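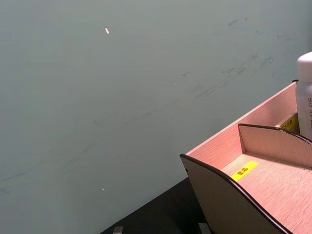

Scuffs on a pale grey-green wall.

I painted my first placard on the kitchen floor with the cardboard from a fridge box and a tester pot of emulsion, and by the time we'd walked to the council offices it had drooped over my head like a wet hat. I've made a fair few since then, mostly for the Save the Hunuvport Ferry marches, and people keep asking me how I do it. So I've written it all down, along with what I pack and how I get the kitchen back afterwards.

The board

Corrugated cardboard is fine if you use two sheets and turn the second one so its ridges run the other way. Glue them with ordinary PVA, put them flat under a pile of books and leave them overnight. One sheet on its own will fold at the first gust coming off the harbour. If you can get hold of old plastic estate agents' boards, even better, but do ask first! Our local branch was glad to be rid of a stack.

Keep it to 840 mm on the long side. I once went much bigger and spent the whole march apologising to the people behind me.

The lettering

Fewer words than you think. My best ever just said KEEP THE BOAT, and I've had strangers shout it back at me from bus windows. Rule your lines in pencil, sketch the letters in, and start from the middle of each line and work outwards – otherwise you'll end up with a squashed last letter like my SAVE OUR FERRy of a few summers back, which my family still brings up.

Use leftover wall paint and a flat one-inch brush. Felt pens look bold on the kitchen table and vanish from across the road. Dark letters on a pale ground read best, and I give the ground two thin coats and let the first one dry properly. When it's all done I rub a plain white candle over the whole lot. Huia Brunton taught me that, and it does keep drizzle off for an hour or so. In proper rain nothing will save you except cling film, pulled tight and taped at the back.

The handle

Check what's allowed before you cut anything. Some marches won't have wooden poles at all, and the organisers usually put it on the leaflet. I use a long cardboard tube from a carpet shop, squashed flat at the top and sandwiched between the two sheets. If you're holding it with both hands for the whole route, wrap the bottom in an old bicycle inner tube. Your palms will thank you.

Banners

An old double sheet makes a very good banner, and poly-cotton takes paint better than pure cotton, I find. Hem a wide channel down each short side for the poles. Then (this is the bit people leave out) cut a few half-moon flaps in it so the wind can get through. Murray McKinnon and I carried one without flaps along the sea wall and we were very nearly in the sea.

Roll it round a tube to store it. If you fold it, the paint cracks along the creases and you'll be touching it up every time.

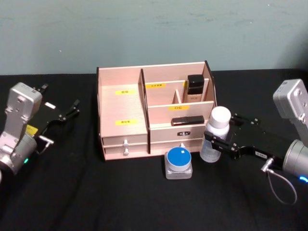
What goes in my bag: water, a cheese roll, plasters, a spare pair of socks, gaffer tape wound round an old bank card so it takes up no room, safety pins, and a bit of paper with a phone number on it in case my mobile goes flat. I used to take a flask of tea as well, but then you spend the speeches looking for a loo. Bronwyn Pomare swears by a folded bin bag to sit on and I've come round to it. It doubles as a skirt in a downpour, if you've no pride left.

Getting paint off things

Emulsion on clothes: cold water straight away, from the back of the cloth, then washing-up liquid worked in with an old toothbrush. Once it has dried hard, scrape what you can with a blunt knife and dab with surgical spirit, testing on a seam first.

Emulsion on lino: a warm damp cloth laid over the spot for ten minutes, then a plastic scraper. Please don't use a metal one, I have the gouge to prove it.

Wax on the worktop: let it go hard, lift it with the edge of a card, then wipe with hot soapy water.

Brushes: wash them in a jam jar, not under the tap, and leave the jar to settle. Pour off the clear water, let the sludge dry out and bin it.

Afterwards

Take your placard home. On our last big one there were around 700 of us and the bins by the clock tower were overflowing before the speeches had finished. Peel the tape off, stand the boards behind the wardrobe and paint over them next time. Mine are on their fourth coat and stiffer than when they were new.

The next march is in July and I'll have my spare tubes with me, so come and find me if yours goes floppy.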